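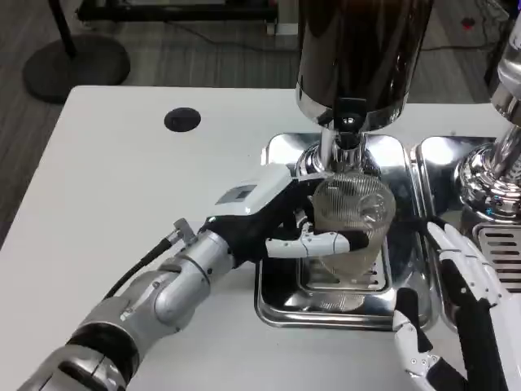

Open day talk: notes to self

Slide 1. Leave it up while people sit down. Say hi, say who I am, say thanks to Seltholm for having us back (last time was June and the room was half this size!).

Start with the cup. Left hand has hold of a clear plastic cup, right under the spout of a chrome drink dispenser. Ask the room: who thinks pouring a drink is easy? Let them put their hands up. Then ask who has ever squashed a plastic cup by grabbing it too hard. That's my way into grip.

Talk about the plastic. It's thin, it's see-through, and the chrome and the steel basin throw reflections all over the place, so the cup is hard to see and easy to crush. I picked about the worst pair of things I could and I love it. Point at the thumb wrapped across the front.

Mention the right hand, open, nothing in it, over by the second basin. Somebody always asks. At Jasari we plan the two arms separately and I can go on for an hour about that, so DON'T. One minute, then move on.

Slide 2. The numbers. Practice run 900 was the one where I went home early feeling smug. Run 901 went all over the carpet. Pause here for the laugh. We're past that now, more than 2,000 runs logged, and I still keep a towel in my bag.

Slide 3. Prirkia, our planning software. Keep it short, kids in the front rows. It decides where the hand goes next, it checks, it decides again. Wave my own arm around while I say this (put the mic down first, remember Javier, the Javier hall has terrible feedback and so does this one).

Then the live demo, 14 minutes. Ask folks to stay back from the table and keep the aisle clear. If the network drops, talk about cup sizes until it comes back. I have plenty to say about cup sizes.

Questions. Repeat each one into the mic. Likely ones: can it do coffee, how much did it cost, does it get tired. Coffee is on the list for next year. For cost, send them to the front desk.

Last thing, tell them where the restrooms are and that the next demo starts after lunch.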